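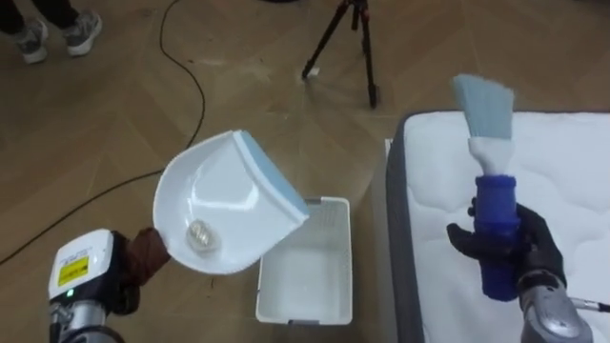 Tips for anyone building a sweeping arm at home

Every few months someone at the Durnham shared workshop decides that the next build will do the housework. I have been through one of these builds from parts box to first swept floor, and I remain unconvinced that it saves any time. If you are going to do it anyway, these are the things I would want pinned above the bench.

Start with the dustpan

Most people start with the arm. Go to a hardware shop first and spend an afternoon with dustpans. The cheap hard-edged sort needs to meet the floor dead flat, and an arm that is a couple of degrees out will ride up over the dust or dig in and stall. A soft rubber lip along the front edge forgives a lot of that. We went through several pans before buying one with a lip, and it did more for us than two weeks of fiddling with the wrist angle.

Hold the pan by the end of its handle if the wrist is strong enough. You get more reach over the bin and a better tipping angle. A weak wrist will droop, and you'll find out halfway to the bin.

Put gloves on the grippers

Bare metal or printed plastic fingers slide on a round brush handle. We tried rubber bands, then heat-shrink, then a coating from Grukar that cost more than the brush and peeled in a week. Ordinary work gloves pulled over the gripper and taped at the cuff beat all of them. Check the tape before each session. A glove that has crept forward bunches between the fingers and the grip goes soft.

They needn't match. Ours are odd ones, because workshops produce odd gloves.

Brush

Choose a fat handle. The bristles should be flared and fairly soft, as stiff ones flick crumbs clean over the pan. Leave the brush standing bristles up when you park the arm, or they take a set to one side and you'll be blaming your code for crooked sweeping.

Emptying the pan

This is where I lose patience with the videos. Sweeping looks clever, but the tipping is harder. Sand and grit slide out nicely. Cling film and sweet wrappers do not: they sit in the scoop and hang on however steeply you tilt. Test with a scrap of crumpled clear plastic from the start, and if your routine can't shift it, don't call the thing finished.

— Use a wide, open basket with no lid. A pedal bin is asking for trouble.
— Slotted sides are fine for wrappers and paper. For fine dust, line it, or you will be sweeping under the basket.
— Mark the basket's spot with tape. Ours got nudged by a foot most evenings.
— Two short shakes at the bottom of the tilt are better than one big one.

The floor

Parquet is kinder than carpet and worse than lino. With herringbone you have joints running in two directions, so grit will lodge whichever way you sweep. Make one pass, then another at right angles to it, and finish with a vacuum cleaner. Yes, a person has to push the vacuum cleaner.

Keep cables away from the sweeping area. A black lead on a pale floor is easy for you to see, and the brush will still find it. The same goes for tripod feet: spread the legs well back from the work, and pick up any small loose bits lying beside them before you start.

If there is a mattress or a sofa nearby, allow more clearance than you think the elbow needs. Quilted tops catch on bolt heads. I have a thread pull to prove it.

Power and stopping

Put the stop switch where you can reach it standing up. We had ours on the Drivell power box under the bench for a month, which meant crawling towards a moving arm in order to stop it. A small light on the wrist to show that it's live is worth the bother of wiring. Don't trust it as your only check, though, and wear proper shoes.

What it costs

Our spend, leaving out the motors we already had, came to £268. The dustpan and brush were £16 of that and remain the best value in the whole build. Another £100 went on a Medrano wrist joint that arrived with play in it and had to be shimmed. The seller's page promised 3000 cycles before any adjustment. I adjusted it the same evening.

Is it worth doing?

As a way to learn about grip, reach and patience, yes. As a way to get a floor clean, I can do the same patch by hand while the arm is still starting up. People tell me the next version will be faster. They said so in December as well, and I'm keeping the broom by the door.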